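Section 7: Setting Up Timing and Scoring for a Race Session

Applies to the Ellumport timing server, release 12, and to Climska transponders. Revised 29 Jul 2026 by Aishwarya Kamath.

7.1 Before you start

The timing server must be running before any car leaves pit lane. Laps completed while the server is off are held in the loop decoder and can be recovered later (see 7.4), but they will not appear on the live leaderboard.

You will need the entry list in its final form, the measured track length, and the operator password. Changes to the entry list after the session is armed require the chief scorer's password as well.

7.2 Entering the track and the cars

1. Open Track Setup and choose New Layout.
2. Type the track length in meters, measured along the center line. The Trudthorpe short oval, for instance, is entered as 3260.
3. Enter the distance from the start/finish line to the pit entry loop, then to the pit exit loop. Both distances run in the direction of racing.
4. Select Save Layout. The server rejects a layout in which the pit exit is farther around than the next start/finish crossing.
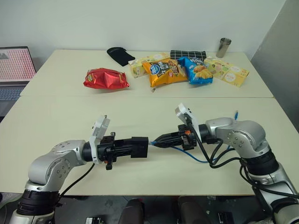

5. Open Entries and import the entry list. Car numbers may contain up to three digits. Leading zeros are kept, so 07 and 7 are treated as separate cars.
6. Assign one transponder to each car. If a car carries a backup unit, enter it in the second column and leave the Primary box unchecked.
7. Select Check Entries. Duplicates are shown in red and must be cleared before the session can be armed.

Note: Driver changes are logged by the driver ID switch in the car. For single-driver events, turn this off under Session Options, or every entry will show a missing driver warning.

7.3 Arming the session

1. Choose Practice, Qualifying or Race. The type cannot be changed once the session is armed.
2. For a race, enter the scheduled laps or the time limit in seconds. If both are filled in, the session ends at whichever is reached first.
3. Set the minimum lap time. Crossings that arrive sooner are stored but not scored.
4. Select Arm. The status bar turns amber, then green at the first crossing after the start signal.

Caution: Do not restart the server during a full-course yellow. The running order is frozen in memory and is written to disk only when the green flag is entered.

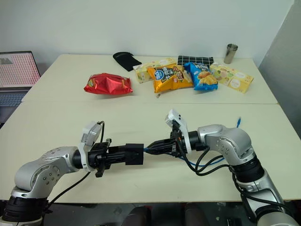

Can a car be scored if its transponder fails during the race?
Enter its crossings by hand from the Manual Lap window, using the time shown on the line camera. Manual laps are marked M in the results and must be approved by the chief scorer.

7.4 Recovering laps from the decoder

The decoder stores crossings for 600 seconds after it loses contact with the server. Older crossings are overwritten.

1. Restore the connection and wait for the Decoder Online message.
2. Open Recovery and select Fetch Stored Crossings.
3. Compare the recovered laps with the written lap chart, then select Merge.
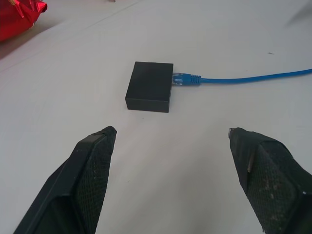
Black box with blue network cable connected.

Note: A merge can be undone until the provisional results are published. After that, corrections are made in the Amendments window and appear in the final results with the time of the change.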